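Rillano R3 Folding Workbench: Three Months In

The R3 is a folding bench with a steel frame and a 26-inch-deep beech top. It ships flat, weighs 49 pounds, and needs only the four leg bolts tightened before use. I bought mine in January to replace a Guerra trestle set whose hinges had worn loose.

Stability is the main point in its favor. With the cross brace locked, I measured no visible sway while hand planing along the length of the top. Across the width there is slight movement, most of it from the rubber feet. Swapping them for the hard nylon pair in the parts bag cured half of it — the rest appears to be in the brace pin, which has a loose fit.

The top arrived flat to within the thickness of a sheet of paper. The finish is thin oil and stains easily. Dog holes are drilled on 3-inch centers, clean on the upper face and torn out underneath.

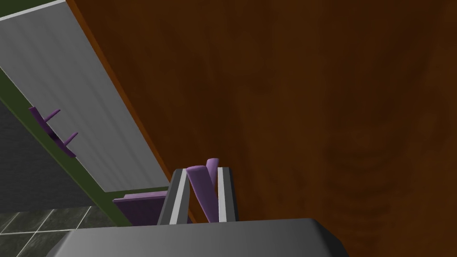

Grethe Frandsen wrote in after the first version of this review to say her brace pin had the same play, and that a washer under the head took it out completely. She also found the rear vise screw dry from the factory and greased it before it had seen any load. I have since added the washer. The improvement is small but repeatable.

The vise itself is average. Jaw travel is adequate for boards, the quick release slips under heavy clamping, and the handle fouls the left leg when the jaws are nearly closed. The Clernia bench in the same price range has a better vise and a noticeably worse top.

Folding takes under a minute. The latch needs two hands, and the legs must go in short side first or the brace binds.

Rated 3 out of 5. With a tighter pin and a different vise it would get another point.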